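What Is a Budget?

October
By the Clerkside Kids editors
Filed under: Money and Business for Curious Kids

Have you ever had a little money in your pocket and ten things you wanted to buy with it? Then you already know the problem that every business in the world has to deal with! Even huge companies can't buy everything they want. So they make a plan, and that plan is called a budget.

A budget is a list of the money you think will come in and the money you think will go out. Money coming in is called income. Money going out is called spending, and grown-ups at work often call it expenses. You make a budget before the month or the year begins, so it's a bit like packing a suitcase. You have to think ahead about what you'll need!

Let's try one. Imagine a little bakery called Plinen that sells muffins and hot chocolate. The owners think they will sell $1000 worth of treats next month. Great! Now they write down what they have to pay for: flour, eggs, cups, rent for the shop, the electric bill, and pay for the person at the counter. If all of that adds up to less than $1000, there is money left over. Money left over is called a surplus (say it SUR-plus). If it adds up to more, they have a shortage, and the fancy word for that is a deficit (DEF-uh-sit).

Some costs stay the same every month, like rent. Those are fixed costs. Others go up and down. If Plinen bakes twice as many muffins, it needs twice as much flour – so flour is a variable cost. Variable just means "it can change."

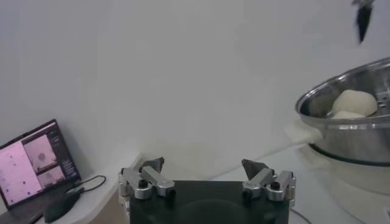 Two metal fingers with dark gray tips, open wide.

Big things that last a long time get their own part of the budget. Think of a new oven, a delivery truck, or a machine for a factory. A business might save up for years to buy one, putting a little aside each month. Bosses have a name for this too: a capital budget. It's the same idea as saving your allowance for a bike!

What if the plan is wrong? It happens all the time, and it's okay. Maybe it rains all month and fewer people stop in for muffins. At the end of the month the owners put the plan next to what really happened and look at the difference. Then they make a better guess for next month.

Now it's your turn! Say you get $7 a week and you want to save $5 of it. How much can you spend? Two dollars – you just made a budget! Write it on paper, stick it on your wall, and check it when the week is over. Did you keep to your plan?

Clerkside Kids | Contact us | © Clerkside | Back to top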